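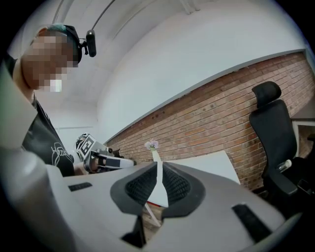 Niilo Koskela wrote:

> Hello list,
> I read the February notes and I have two doubts. First, why do we spend club evenings on moving the grippers by hand, when the Kokell round is judged on the robot arm? Second, the new members say that they got the grippers in their hands after one minute of instruction. Is it enough? Last year we lost a whole set of recordings this way and I do not want to repeat it.

3 min read

Hello Niilo, hello all,

Thank you for writing to the list and not only to me. I try to answer in order.

About the first doubt. The arm learns from what we record by hand, so the evenings with the hand-held grippers are already work for the Kokell round. I understand that it does not feel so. You stand at a table and repeat a small movement, and the arm does nothing. But last autumn we did the opposite. We tuned the arm for weeks and had 13 good recordings to give it. It learned to go to one place on the table and was lost everywhere else.

Now we have 72 recordings which passed the check. My wish is 199 before we train again. Why 199 and not 200? One place in the list is kept for the calibration run, and the script of Grisetti counts it together with the others. I did not change this, please do not change it also.

About the object. The tall white vase with the small flowers stays our main object for this month. It is slender and it does not forgive a crooked approach, so the person must think about the angle of the fingers before closing. If you come in too high, you press the flowers. If you come in too low, you touch the table with the tips. Please close slowly and wait one breath before lifting.

Two rules I ask everybody to keep:

- The square marker on the gripper must stay free. Do not put your sleeve or your thumb over it.
- If you wear the headset, look at your work until the recording is stopped. When you turn to talk to somebody, the head camera turns with you, and we lose the end of the movement.
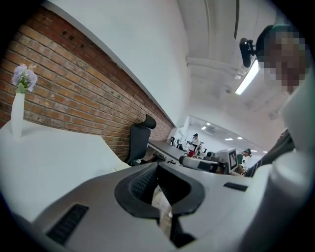

A new member asked me if she may work with one gripper only, as two at the same time are confusing for her. Yes, of course. Write "single" in the log, then Pernix (our sorting script) puts the recording in the other folder. We need both kinds.

About the second doubt, Niilo, I think you are right. One minute is too short. From the next meeting each new person makes seven practice movements which we do not save, and an older member stands beside and watches the wrist — most of the mistakes come from there. I also translated the Hamann checklist to simple English. It is one page. Read it before you come, not while you are holding the gripper.

What I do not know yet is the lighting. The lamps in the far room were on in some recordings and off in others, and I forgot to write down which. If somebody remembers, please tell me. For now, write it in the last column of the log.

We start at 5:30 pm as usual.

Greetings to all

Comments (3)

marta_k
The lamps were on in the whole second block, I am sure of it. For the first block I can not say.

Niilo Koskela
Thanks, this answers me. I can watch wrists at the next meeting. Seven movements is fine, but please let them be with the vase and not with the empty air.

anonymous
where is the checklist? the link in the notes opens the old one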